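Ristley play kitchen set, three months in
Posted June 2018

So I finally caved and got the Ristley play food set, the one with the toy fruit and the pretend groceries, and I have opinions! My nephew Jihad (yes, Jihad Daher, future head chef, ask anyone in our family) is four and will happily "cook" for 90 minutes straight if you let him, so the stuff has to hold up.

First the good. The fruit is easily his favorite part, and mine too. The colors are cheerful and he can tell what everything is right away, which wasn't the case with the Nellau set we had before (was it a pear? a potato? we never agreed). I paid 54 dollars and it has been dropped, thrown and sat on ever since November's Løken set went to the donation pile, and I have only had to toss one piece.

Now the grumbling. There are no dishes in the box! None! I ended up raiding my own cabinets for a plate, a bowl and a mug, and I'd have been happy to pay a little extra for a few basics. The storage bag is also flimsy, and the zipper on ours gave up after 2 weeks, so everything lives in an old Umow bin now.

Mixing it in with real kitchen things works great though. A strawberry and an orange slice next to a blue bowl, ketchup on the big round plate, the green colander right there for "washing" and you've got lunch.

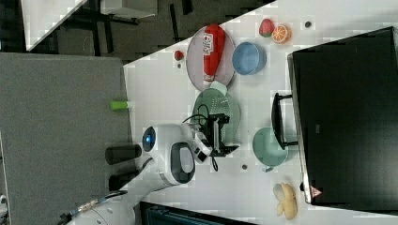
Can the toy food go in the dishwasher?

I wouldn't risk it. I use warm water and a drop of dish soap, then leave it all on a towel overnight.

Four stars from me, and it would be five with a better bag.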